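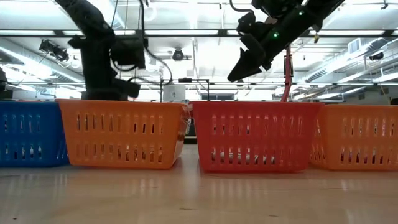

gearmoth replied:
I'd get the second arm now and worry about the nice grippers later. We did it the other way around and it cost us the whole spring.

binsandbolts wrote:
OK but where does the money come from? I've got 84 hundred left for the year and the quote from Dovska eats most of that before I've bought a single cable. I was going to run one arm through August, see how the sorting goes, then ask for more. My boss likes asking for more in small bites (I don't, but I don't sign things).

gearmoth replied:
Small bites is how you pay shipping twice. Ask Dovska what they charge for two on one order. Ours came down 12 percent and they threw in the mounts.

pell_r wrote:
Gonna disagree with gearmoth here. Two arms over one table is a lot more than double the headaches. You're planning around collisions, you need more overhead structure, and somebody has to keep both of them calibrated. If all you're doing is picking small parts out of baskets, one arm will keep you busy for months!

binsandbolts wrote:
It's baskets, yeah. The plastic slotted kind, blue and orange and red. Those I can afford, ha.

pell_r wrote:
Then spend on grippers. I'm serious. We had Savolainen fingers on ours and went through 73 pads in a year — put that in the budget as its own line or you'll be begging for it every month.

kettle_drum wrote:
73?? What are you picking up, gravel? We're on our second set since last August. Same brand.

pell_r wrote:
Sheet metal clips. Sharp little things.

gearmoth replied:
Fair point on pads, I'll give you that. Still say buy the pair. Also set aside 20 percent for stuff you forgot, cable management mostly. Loops hanging off the arm will catch on a basket rim sooner or later and then you're buying a connector too.

binsandbolts wrote:
Writing that down. I'm going to get the two-arm price and a one-arm price with spare pads and put them side by side. Anybody bought used?

kettle_drum wrote:
Once. Check the hours and ask for the controller password before you pay, we waited three weeks for ours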